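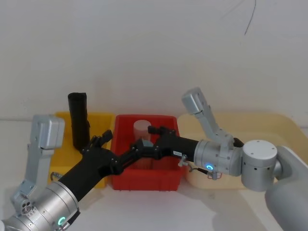 3.2 Household sorting and the choice of container color

The survey was carried out in two districts, Ukine and Parsons, where the collection of separated waste began in April. In total, 3,552 households received the questionnaire and 778 returned it in a usable form. The questionnaire had 12 items, of which eight concerned the place where the containers are kept and the colors that the members of the household connect with each kind of waste.

Respondents in Ukine connected yellow with light packaging more often than respondents in Parsons did. We suppose that this difference comes from the older leaflets of the Parsons district, in which the same color was used for paper (Kushwaha and Rashti, unpublished notes). For red, the answers were divided in both districts, and many persons left this item empty.

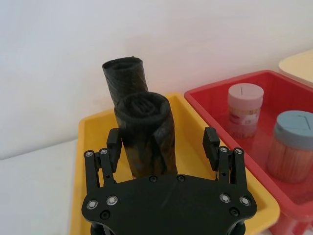

Figure 4. Rolls of black garbage bags in a yellow tray; to the right, a red tray with two jars.

The bags were also a subject of the open comments. Several respondents wrote that a black bag hides its content, so that mistakes in sorting are noticed only at the collection point. The distribution of transparent bags was discussed with the district office of Parsons, but it was not a part of the present study. The comments on bag size are treated in Section 3.3.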